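Deck layout rules: sim first or not?

tirau_tips
Our new rule at Visach: no plate layout goes on the real deck until it has done 48 clean runs in sim. Four of the loaded positions get a placard, the empty nests don't. Thoughts?

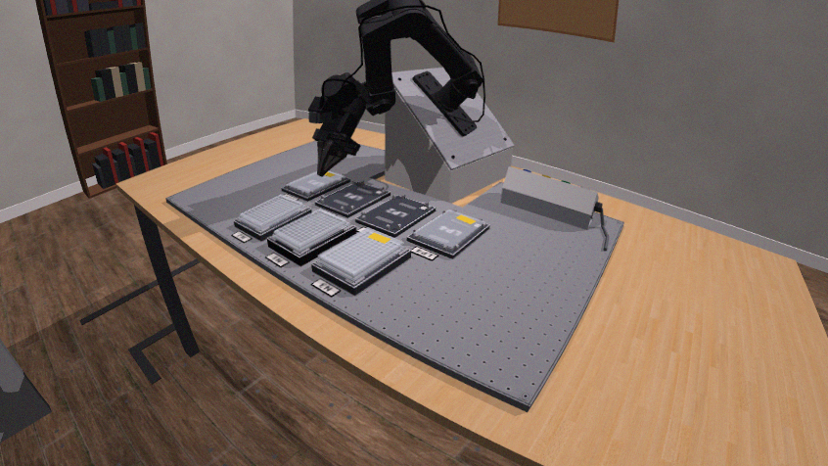
The placards go in the model too, before anyone asks. If the sim and the bench disagree, the bench loses its slot.

pickering_b
48 is cute. Our simulated arm has done 3,000 and never met a warped plate. I'd do ten, then go slow on hardware.

oldnest
Disagree. Ten catches nothing. We found a deep-well clearance problem on run 300.

pickering_b
So your rule should be 301.

tirau_tips
Noted. Slow first run on hardware is going in. The placards stay.

oldnest
Make the print bigger, then.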